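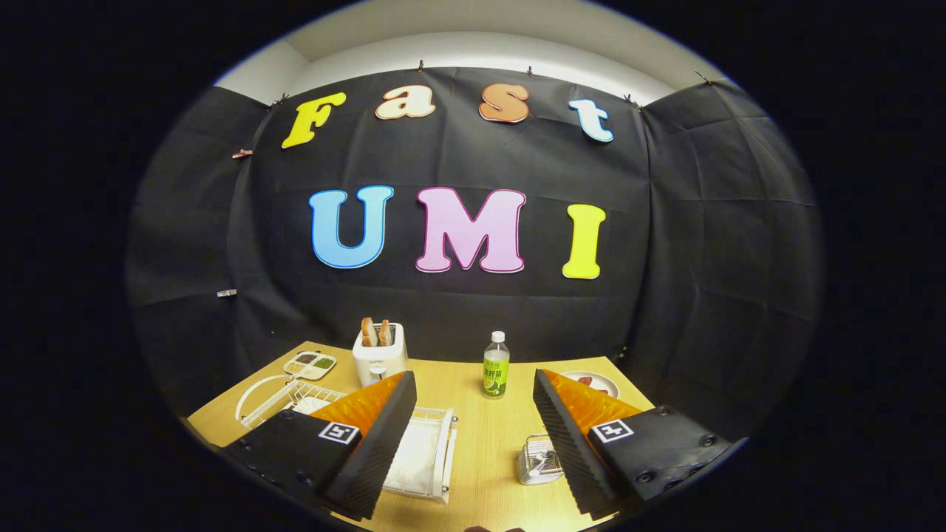 Breakfast, slowly: an open afternoon with the people who teach grippers to set a table

Print this page | E-mail to a friend
14 comments | 26 shares

The open day at Fahmy started at a table with a toaster on it, and for a while that was all I wanted to write about. I had been promised the future of handling and I had skipped lunch. The toast was standing up in its slots. It was not offered.

Fahmy is a small outfit on the upper floor of the old Skindton mill, and what it does is collect examples of hands doing ordinary things. A person holds a gripper by its handle, does a chore with it, and the recording goes off to train an arm that will later try the same chore. The company lets the public in twice a year. The other time is December, which I am told is quieter and has better cookies.

My guide ran the table. She asked me to leave her name out on the grounds that her mother reads this site and believes she works in software. "I do work in software," she said. "It's just that a lot of it is toast."

She has been at it for 3 years. Before that she tested zippers for a luggage company, and she speaks of the zippers with real tenderness. "A zipper wants to do one thing. A napkin wants to do anything except the thing you want."

The napkin in question was folded and sitting in a white wire rack, and it did look a little smug. I asked what made it harder than, say, the bottle of green tea in the middle of the table.

"The bottle has an opinion about what shape it is," she said. "You close on it, it stays a bottle. Cloth and paper, you close on it and now you have a new problem."

Then she handed me the gripper.

I should say that I am not good with my hands. I once lost a fight with a folding chair in front of my in-laws. The gripper has two fingers, black with toothy inner edges and an orange pad on each, and you work them with a squeeze. It feels like a grabber for picking up litter that went to graduate school. Each finger wears a small square black-and-white marker so the computer can tell how far apart they are. I found this comforting. At least one of us would know.

My task was to move the small metal wire cup by its handle. I approached it from above, like a heron. I missed. I approached it from the side, and the cup moved, though I would not claim that I had moved it in any legal sense.

"You're looking at your hand," said my guide.

I was looking at my hand because it had turned into a pair of tongs. She told me to look at the cup and let the fingers turn up on their own. On the next try I got it into the air and held it there much longer than was needed, so that the other visitors could see.

"And now put it down," she said, in the voice of someone who had said it to children that morning.

A good demonstrator, she explained, is slightly boring. Fast people skip the part the machine needs to see. Show-offs add flourishes, and then the arm adds the flourishes. The team at Fahmy recorded 1569 runs last season and threw out the first 20 from every new starter as a matter of policy. I asked whether mine would be thrown out too. She said mine had not been recorded, and that she hoped I wouldn't take it personally. I have been trying.

I asked about the sign on the backdrop, the candy-colored foam letters reading "Fast" and, under that, "UMI". They would not look out of place over a crib. She said she liked having a cheerful wall to look at on the long days.

"You stand in front of black cloth for hours, you want something pink in your life," she said.

And the cloth itself? "It's cloth," she said. I wrote that down.

There was some talk of partners. Cumell, two floors down, makes jigs and fixtures and lends the team a workbench when theirs is full. Seltine is the name of the software that sorts the recordings, and my guide's opinion of Seltine went up and down during the afternoon. At one point it was "pretty great." At another it had mislabeled an entire morning of plates as bowls, and she covered her eyes while telling me.

I tried to get her to predict something. It's what we come to these events for. When will an arm make my breakfast?

"What do you have for breakfast?"

Toast, I said. Tea. Whatever's on the plate from last night.

She looked over the table, where the tea and the toast were laid out much as I'd listed them, with a plate at the back. "Then you're closer than most people," she said. "But you'd have to live here, and never move the toaster."

Moving the toaster is apparently the great cruelty. Slide it over by a hand's width and an arm that was doing fine yesterday may reach confidently for the place where it used to be. The cure is more examples with the toaster in more places, which means more people squeezing more grippers on more afternoons. She did not seem discouraged by this. She seemed to regard it the way a baker regards flour.

A man behind me in line asked whether the machines would take her job. She said she was hoping one would take the napkin part. He asked if he could try the napkin. He was up there long enough for me to find the vending machine, eat something orange, and come back, and he was still bent over the rack with his tongue between his teeth.

"He's good," my guide said quietly. "He's very boring. I might ask him for his number."

I took the stairs down past Cumell, where somebody was drilling. At home I made toast and watched my own hand go out for it, and burned a finger.

Posted 26/05/2018

Print this page | E-mail to a friend

We use cookies to improve your visit. By continuing to browse you agree to our use of cookies. OK | Learn more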